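Home Projects Reviews Archive About

Porkeo finger kit, second look

2024-11-30

I have had the Porkeo finger kit on the kitchen arm since March. The first post covered mounting and cabling. This one covers plates, which is what most of the mail has asked for.

The kit is two flat tapered fingers, a bracket and a small config file. Porkeo rates the pair for loads up to 512 grams at the tip. Fitting took 52 minutes, most of it spent on a bracket screw that fouls the wrist cover. Gun-woo Ban has the same arm and filed the cover down. I used a shorter screw.

For plates I run the supplied "slide under" routine. The finger comes in low from the side, goes under the rim, angles up and lifts. Default approach height is too high for shallow plates. I dropped it by 2 mm and left the speed alone. The load for these runs is two thick slices of toast with filling between them, on a round white plate, with the yellow bear tray and the wood-grain tray set out on the counter.
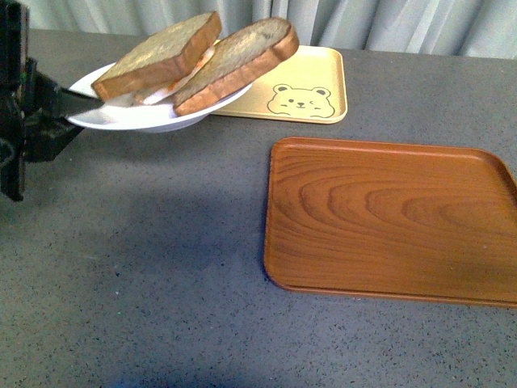 Tilt and load shift

With one finger under the rim the plate tilts, and the left edge sits low. Bare plates tolerate this. Toast leans toward the low side, and the routine has no input for that. The config exposes a tilt limit, but the units are not documented. Yulan Tian worked out that it is in tenths of a degree, so 126 means 12.6. I now keep it well under that with food on the plate.

Finger finish

Matte black, and it marks. Crumbs collect where the finger meets the bracket, and the bracket has to come off for cleaning. Iker Rivas suggested tape over the gap, which I have yet to try.

Would I buy it again? For plates, yes, with the height change. For bowls I would wait for the revised bracket. Config file is in the Projects section, under Plestia.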